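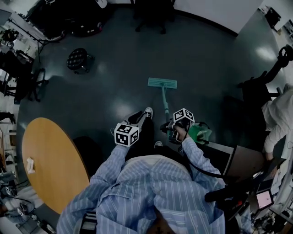 # Chapter 7: Overhead, or Where the Money Went

Javiera Carrasco opened Milska with one cleaning contract and a price she had worked out on a napkin. The napkin covered wages and soap. It left out insurance, bus fares, the phone, and the hours spent chasing a client called Givel for $107.

By April she was busy every day and short $1,367.

This chapter deals with **overhead**: costs that show up whether or not any floor gets mopped. We begin with rent, the least shy of them. Keep your figures from Chapter 6 handy.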